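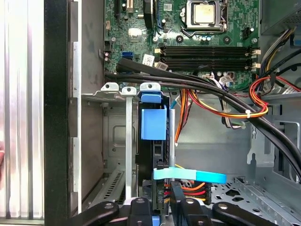

**Supplier take-back** is an arrangement where a company hands its worn-out goods back to whoever sold them, and the seller has to reuse, repair or recycle them. I've been keeping this entry up since May, so forgive the first person (the old version was so dry I couldn't finish it!).

## Background

The idea got going locally when Holotham, which makes office furniture, put a return clause in its standard contract. Patbridge copied it within a year, and then Viklund did too, with a longer notice period that I still think is a bit mean. The usual window is 10 years from delivery.

## How it works

The buyer keeps a list of what came in. When something is done for, the seller collects it and sends back a slip saying where it ended up. In its first full year Holotham took back 568 items and put 494 of them into use again, mostly chairs. Desks are harder, they get scratched and people are fussy about desks.

Shipping is where the arguments start. Usby pays for pickup only if there are at least seven pieces waiting, so small offices end up with a corner full of tired stools. 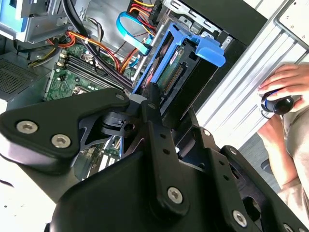 Aminu Shehu wrote in to say that the Usby rule is softer than I make it sound, and that two offices on the same street can pool their pieces for one pickup. I've asked for the wording and will add it when I get it.

## See also

- Repair clauses
- Leasing of office goods
- Return slips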